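4.3 Checking the simulated cell before a run

This section is for operators who prepare a virtual cell in Alia before the same program goes to the real arm. The Trestlow rules ask for the same order of checks in both cases, so please do not skip steps because the cell exists only on the screen.

1. Open the project and load the room. Wait until the status line shows Ready.

2. Put the arm in its parking position. All joints must report zero speed for 3 seconds before you continue.

3. Open the object list. Every item on the table must have a name, a mass and a collision shape. Items without a collision shape are drawn normally, but the arm will pass through them and the run will be reported as clean.

4. Do the same for the furniture. Chairs and stools are often imported as decoration only. Set them to Fixed obstacle.

Note: Walls and floor are fixed obstacles by default. You cannot change this in the operator role.

5. Draw the reach boundary (menu View, then Limits). Compare it with the position of each item. An item which is outside the boundary must be marked Not a target, or the base must be moved.

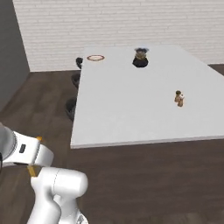
With the arm on the near side of the table and the black container, the ring and the small tan figurine on the far side, all three are marked Not a target until the base is moved. The seats along the left side of the table are set as in step 4.

Evangelia Vrettos objected to this in her remarks on the previous edition: the boundary is calculated for the bare flange, she wrote, and an operator who trusts it with a long tool will be wrong by the length of the tool. Her remark is correct. From this edition, load the tool first and draw the boundary after. If you change the tool, draw it again.

6. Set the speed limit for the first run to 16 percent. Keep this value until one full cycle is finished without a contact warning.

7. Start the run and keep the pointer on Stop. Do not use fast playback in the first cycle – short contacts can fall between two displayed steps.

8. Save the log with the project. The log must contain the name of the operator, the tool and the speed limit.

Caution: A clean run in simulation does not give permission to start the real arm. The risk assessment for the real cell is a separate document and must be signed separately. See section 5.

Caution: Do not copy the safety zones from the Gilbert room into another room. The zones are stored relative to the room origin, and after copying they can lie in the wrong place with no message.

If warning 53 appears during step 7, two collision shapes overlap already at the start. Go back to step 3. In the Bridosley installation this warning can also come from an old room file – in this case export the room again and repeat all steps from the beginning.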